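Irkel-Küche: Regeln für Aufnahme und Freigabe

Lies mich zuerst. Stand: März

Dieses Dokument liegt im obersten Verzeichnis vom Datensatz Irkel-Küche. Es beschreibt, nach welchen Regeln die Episoden aufgenommen, geprüft und freigegeben werden. Die technische Beschreibung der Dateien steht im Unterordner formate, hier geht es um die Arbeitsweise. Wer bei Zemness oder Skernano mit den Daten arbeitet, soll bitte beide Texte lesen.

Verantwortlich für die Regeln: Kolbrún Bisgaard
Verantwortlich für die Aufnahmeplätze: Deok-su Bang
Prüfung und Freigabe: Xuân Hứa, Vertretung Zanele Cele

Umfang

Die Sammlung enthält 1.000 freigegebene Episoden mit zwei Armen am Tisch. Die Aufgaben sind Kochgeschirr bewegen, Deckel abnehmen und auflegen, Lebensmittel aus einem Topf nehmen oder hineinlegen. Es gibt 39 Aufgabentexte. Weitere 362 Episoden sind aufgenommen, aber gesperrt. Sie liegen im Ordner gesperrt und dürfen nicht für Training verwendet werden, auch nicht für einen schnellen Versuch.

Regeln am Tisch

1. Der Tisch wird vor jeder Serie neu abgedeckt, wenn die Abdeckung Flecken oder Risse hat. Eine Falte unter einem Topf verändert die Höhe vom Griff, und diese Abweichung sieht man später nur schwer in den Daten.

2. Bevor die Arme freigegeben werden, steht keine Person im Arbeitsbereich. Als Arbeitsbereich gilt die ganze Tischplatte und dazu 80 cm vor der vorderen Kante. Die Statusanzeige am Sockel ersetzt nicht den Blick auf den Tisch.

3. Der Not-Halt wird am Anfang von jeder Schicht betätigt und wieder entriegelt. Das Ergebnis kommt ins Schichtbuch, mit Kürzel.

4. Kabel an den Armen brauchen genug Spiel für die volle Bewegung, sie dürfen aber nicht in einen Topf hängen können. Kabel vor dem Tisch liegen so, dass man nicht darauf treten muss.

5. Glasdeckel werden mit dem Knopf nach oben abgelegt. Hat ein Deckel einen Sprung, auch einen ganz kleinen, geht er sofort in die Kiste für Ausschuss und die Episode wird abgebrochen.

6. Es wird ohne Hitze gearbeitet. Keine Kochplatte, kein heißes Wasser, auch nicht zum Spülen während der Serie.

7. Marker am Greifer müssen sauber und ganz lesbar sein. Ein Marker mit einem Kratzer wird getauscht, danach muss man die Kalibrierung wiederholen.

Lebensmittel

Wir verwenden echte Lebensmittel und Attrappen. Im Feld material wird eingetragen, was es ist; »unbekannt« ist dort kein erlaubter Wert für neue Aufnahmen. Echte Lebensmittel aus einer Serie werden nach der Serie entsorgt. Niemand isst davon, denn die Greifer sind nicht für den Kontakt mit Lebensmitteln zugelassen — diese Frage kommt von neuen Kollegen regelmäßig.

Töpfe und Einsätze werden am Ende der Serie gespült und vollständig getrocknet. Wassertropfen auf Edelstahl geben Reflexe, die mit den Reflexen der Deckenlampen verwechselt werden können.

Wann eine Episode gesperrt wird

— Ein Arm hat den anderen Arm berührt, auch wenn nichts beschädigt wurde.
— Ein Mensch ist im Bild, oder eine Hand, oder ein Name auf einem Zettel.
— Der Aufgabentext passt nicht zu dem, was passiert. Bitte nicht den Text nachträglich anpassen, sondern sperren und den Grund notieren.
— Die Kamera wurde während der Serie bewegt.
— Das Feld bediener oder das Feld material ist leer.

Ein misslungener Griff ist kein Grund für eine Sperre. Solche Episoden bekommen den Wert erfolg = nein und bleiben in der Sammlung. Am Anfang haben wir das anders gemacht, und dadurch fehlen in den älteren Serien fast alle Fehlversuche.

Bekannte Schwächen

Die Deckel sind fast immer aus Glas mit einem Metallrand. Für Deckel aus Metall oder Kunststoff kann man aus dieser Sammlung wenig ableiten. Die Beleuchtung kommt nur von der Decke. Serien vom Platz Baluyot haben eine etwas andere Höhe der Kamera; der Wert steht in der Datei platz.txt und muss beim Laden berücksichtigt werden.

Änderungen an den Regeln

Vorschläge gehen schriftlich an Kolbrún Bisgaard. Eine neue Regel gilt ab der nächsten Serie und nie rückwirkend. Kári Gunnlaugsson führt die Liste der alten Fassungen, damit man für jede Episode nachsehen kann, welche Regeln bei der Aufnahme gültig waren. 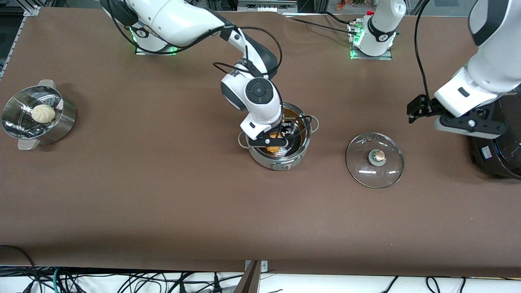 Für Episoden ohne Eintrag zur Fassung gilt die erste Fassung. Wer so eine Episode findet, meldet bitte die Nummer an Xuân Hứa und ändert den Eintrag nicht selbst.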